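**Nota de prensa · Citel · septiembre**

# Aprender a correr unas cortinas con 17 demostraciones: lo que hemos conseguido (y lo que todavía se nos resiste)

Hola de nuevo a todas las redacciones que nos seguís la pista. Soy Marwa El Fassi, llevo la línea de manipulación de materiales blandos en Citel y esta vez me han dejado escribir la nota a mí, así que os aviso de que va a ser un poco menos solemne de lo habitual. Hoy hacemos público Fastier, un método para que un robot de dos brazos aprenda a manejar telas colgadas con muy pocas demostraciones humanas. Y cuando digo pocas, digo 17 por tarea. ¡Diecisiete! La versión anterior de nuestro sistema necesitaba 487 para llegar a un resultado peor, y os aseguro que grabar aquello fue un invierno muy largo.

La idea de partida es de mi compañera Dwynwen Samuel, que venía de trabajar con cables y estaba cansada de que los modelos intentasen reconstruir la forma completa del objeto antes de moverse. Con una cortina eso es un suplicio: se pliega sobre sí misma, deja pasar la luz, cambia de aspecto con cada nube. Fastier se olvida de la forma completa y se queda con el borde libre de la tela y con unos cuantos pliegues vecinos, los que la pinza puede alcanzar en el siguiente movimiento. Después de cada tirón vuelve a mirar y vuelve a decidir. Si el borde se le pierde, busca el pliegue más cercano que pueda seguir hasta él. 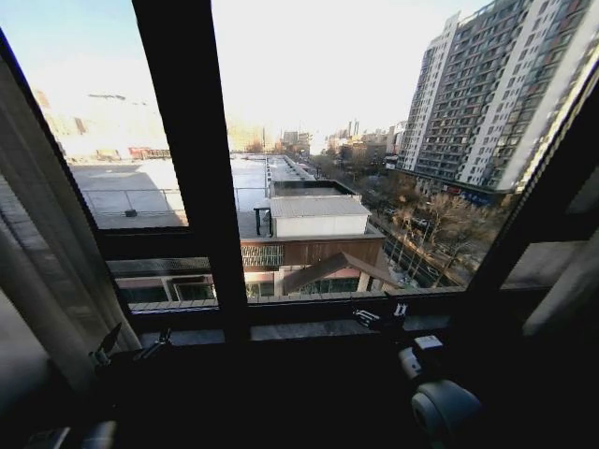
La luz nos dio más guerra que la tela, y eso que en la propuesta original le habíamos dedicado un párrafo de nada. Trabajar a contraluz significa que la cámara tiene que elegir entre ver la calle o ver sus propias pinzas, y muchas veces no ve bien ni una cosa ni la otra. Al principio lo arreglábamos a mano, sesión por sesión, retocando la exposición hasta que alguien se hartaba. Ahora el modelo se entrena con las imágenes tal cual salen, quemadas o casi negras, y se apoya más en la posición de las articulaciones cuando la cabeza del robot no distingue los dedos. Dwynwen lo llama «ir palpando la pared del pasillo» y me parece una explicación bastante mejor que la de nuestro artículo.

Los ensayos se hicieron en Cistcombe, con un protocolo que repetimos en 12 ventanas distintas. En cada una el robot tenía que acercarse a la tela, coger el borde y desplazarlo hasta la marca que le habíamos fijado. Completó la tarea en 7 de las 12 sin ninguna intervención. En las demás hubo que echarle una mano, casi siempre por el mismo motivo: agarra dos capas de tela creyendo que es una, tira y se lleva por delante medio panel. Podríamos haber presentado solo las ventanas buenas (la tentación existe, para qué negarlo), pero las cinco que fallan son las que más nos interesan ahora mismo y van documentadas en el material técnico con el mismo detalle que las otras.

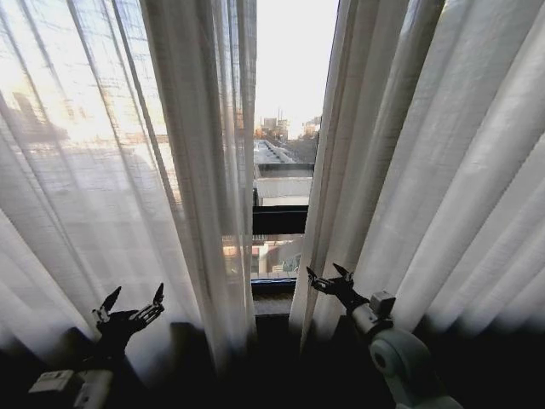

Coordinar los dos brazos es la parte de Fastier de la que estoy más orgullosa. Cada brazo tiene su propia política, y entre ambas se intercambian un mensaje muy corto en cada paso: dónde creo que está mi borde y hacia dónde pienso tirar. Con eso basta para que no se estorben y para que uno espere si el otro va con retraso. Los visillos blancos translúcidos son un caso estupendo para ponerlo a prueba, con una pinza para cada paño y una rendija estrecha en el centro por la que se cuela la ciudad, porque los edificios se adivinan también a través de la tela y el detector de bordes se entusiasma con cualquier línea vertical que encuentra. Una fachada borrosa puede parecerse muchísimo a un pliegue. Para enseñarle la diferencia añadimos una comprobación bien sencilla: antes de cerrar los dedos, el brazo da un toquecito a la tela, y lo que no se mueve queda descartado.

Ese toquecito, por cierto, salió de una conversación de pasillo con la gente de Berrada, que colabora con nosotras en el diseño de los dedos. Ellos querían medir el roce y nosotras queríamos dejar de perseguir edificios.

¿Y ahora qué? Seguimos con las dobles capas y con telas más pesadas, que tienen otra inercia y otro carácter. También vamos a compartir las demostraciones de entrenamiento y el código de evaluación con los grupos académicos que nos los pidan. El modelo completo tardará algo más, falta ordenar una parte del código que escribí yo con prisas y que no le deseo a nadie.

Si queréis hablar con nosotras, pedir el material técnico o ver los ensayos fallidos, que tienen su gracia, escribid al gabinete de comunicación de Citel y poned «Fastier» en el asunto. Contestamos Dwynwen o yo, normalmente a partir de las cuatro de la tarde, cuando el sol ya no da en las ventanas y paramos de grabar.

**Marwa El Fassi**
Manipulación de materiales blandos, Citel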